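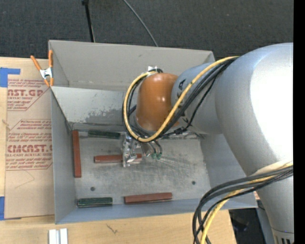
Tianyou Cai wrote in March to ask whether the Rarkberg cable kit would hold up on a bin-picking arm, or whether zip ties would do the same job for less. I have now run the kit for 200 hours on the arm in our shared workshop, and the short reply is that it holds up, with two reservations.

## Rarkberg cable kit, long version

**Contents.** Nine hook-and-loop straps, four swivel mounts, one sleeve, one printed sheet. The sheet covers straight runs only.

**Fitting.** Took 31 minutes with the arm parked. Power and signal lines go along the arm together, then need a free loop at the wrist. Our yellow cable passes under the orange cap and back up its left side. The black bundle takes much the same route. Leave more slack than the sheet suggests; my first loop went tight at full wrist rotation.

**In use.** The test job is picking long rectangular blocks, red-brown and dark green, out of a gray metal bin. Blocks lying close against a wall are the hard case, as the wrist has to tilt and the loop swings outward. No strap has opened. One swivel mount crept along the link and was refitted with the rubber pad from an old Stullodby mount.

**Reservations.**

- The sleeve is too short for a second bundle. I bought another.
- The mounts have no index marks, so refitting to the same angle is guesswork.

Zip ties are cheaper and fine on a fixed run. For a moving wrist I would buy the kit again, plus the spare sleeve.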